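January 25, 2024 – door sim, shop bench

Back on the Stakum door task before anyone drills holes in the real one. I still don't trust the sim for this. The Fendamon hinge settings came with no notes, and the only number I could find in the file was a damping value of 200 that I suspect was typed in and forgotten.

First thing to sort out is the two-arm setup in the doorway.

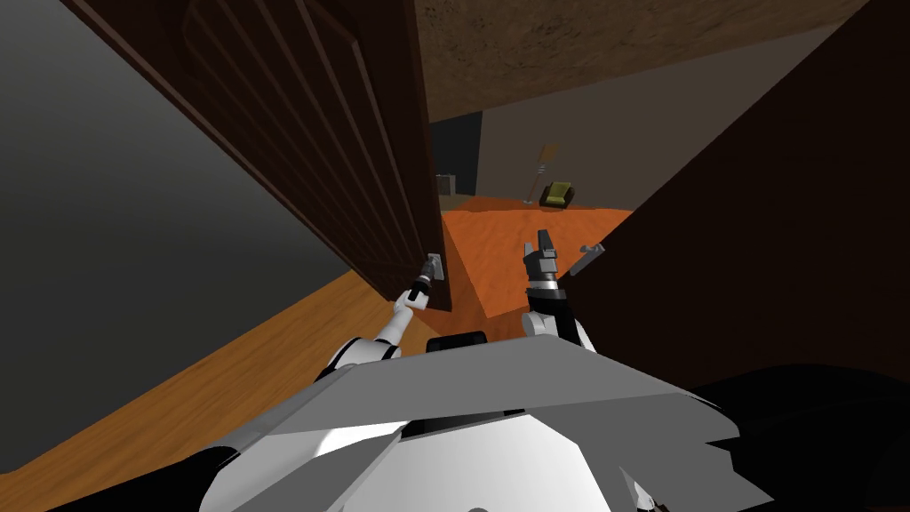 *Left gripper on the door handle, right one open and free.*

Figueroa's planner reports this pose as "stable." Maybe. It says that about most poses. I want to see the force log before I believe it, and the log only keeps 800 steps, so the early part of a long run gets overwritten. Bumped it to 2,000. Should have done that in April.

Contact is my other complaint.

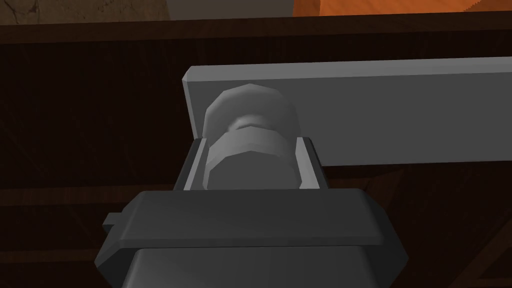

The handle meshes are crude, and flat facets against flat finger pads will give a grip no real knob ever gave me. If Lesulia's friction model is on default, the fingers can hold at any squeeze we ask for. Try it at half friction, then with rounded collision shapes – I'd bet on more slip with the second.

Wrist camera is next on the list.

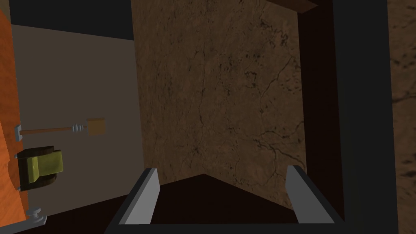 Textures are far too loud. A detector trained on cracked brown stone and bright orange wood grain will know nothing about our painted door. Swap in plain materials and rerun 2 seeds before touching the weights.

Open: where does the 200 come from? No drilling until I know.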